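# Chapter 8: Torque, or Why Handles Go Where They Go

When I was a kid in Urnley, my grandmother had a garden gate that stuck. I was small and stubborn, and I used to shove it right next to the hinges, over and over, while she stood there laughing at me. Then she'd reach past me and push the far side with two fingers. I was furious! It took me until college physics to find out what she knew.

So far in this book we've treated a force as a size and a direction. Now we need a third thing, which is where the force lands.
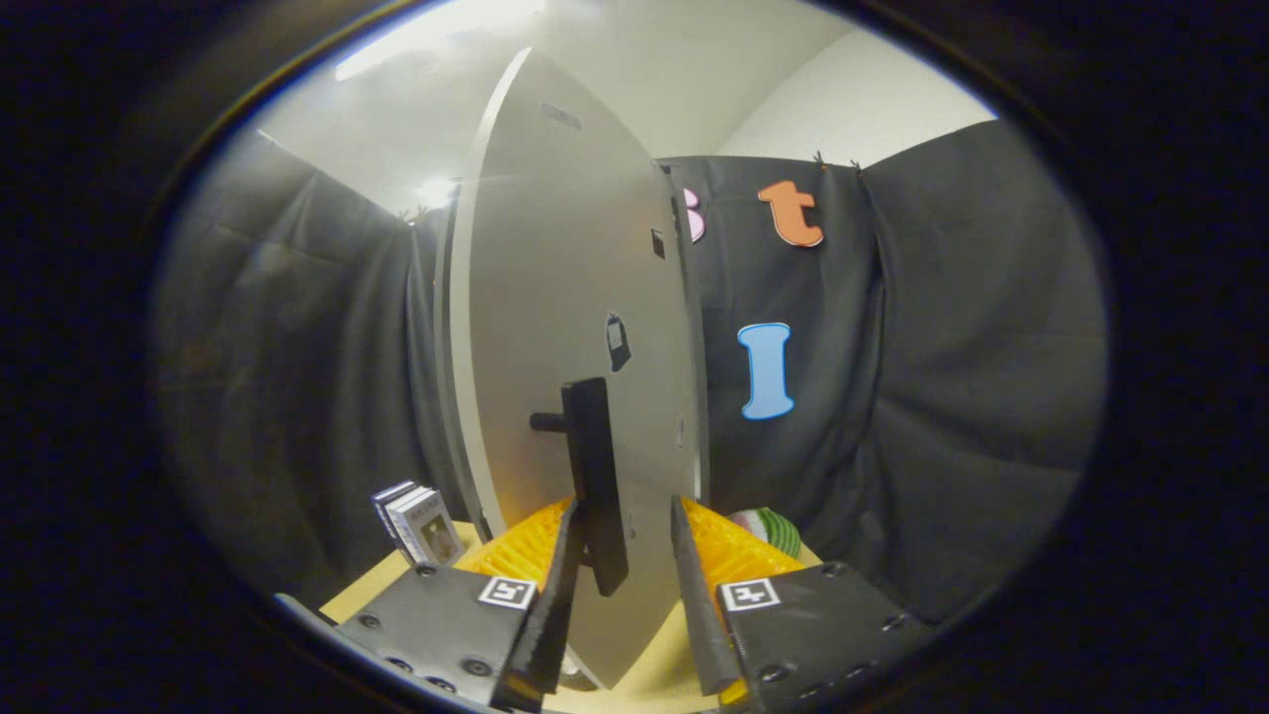
Torque is the word for how strongly a force tries to turn something around a pivot. You get it by multiplying the force by its distance from the pivot (for now we'll push at right angles — slanted pushes come later in the chapter). Push with 8 newtons at a distance of 0.5 meters and you have 4 newton-meters. Move your hand in to 0.25 meters and you're down to 2, and you'll have to push twice as hard to get back what you lost.

My old lab partner Mei Montoya used to make her students guess before they calculated, and I'd like you to do the same in Problem 1.
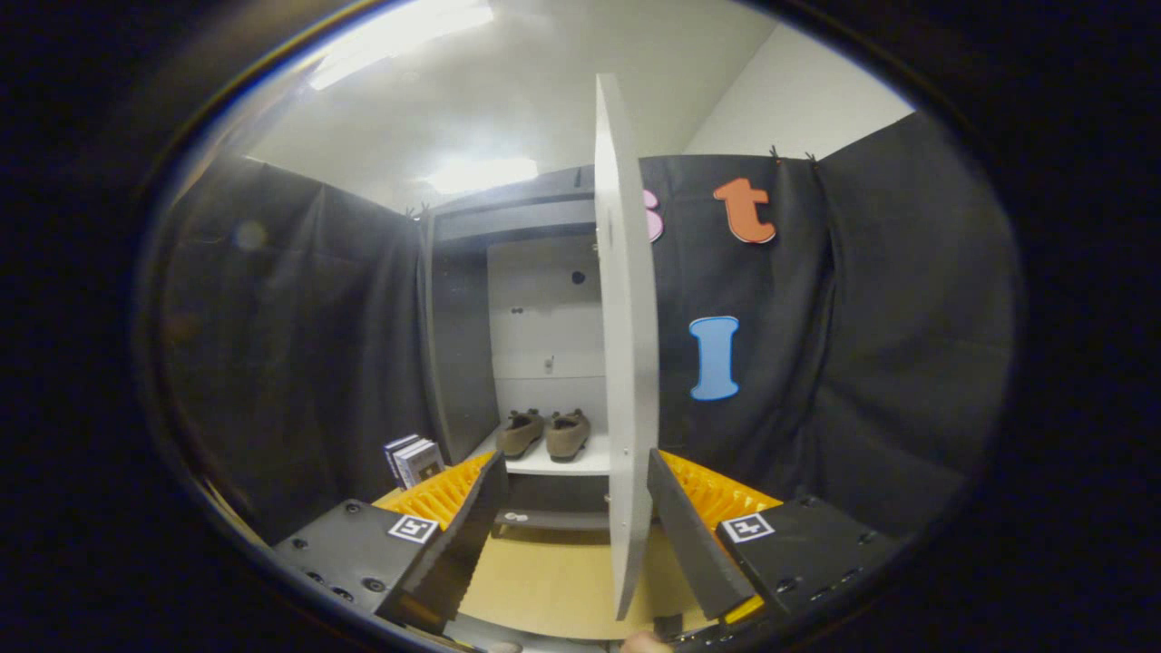

Distance from the pivot is measured from the hinge line, and students mix this up all the time. They measure from the floor, or from the middle of the object. Take a tall door like the white one standing open between black curtains: its height doesn't enter into the torque at all, only how far out from the hinges you push. Write that distance as *r* and label it on every sketch you draw.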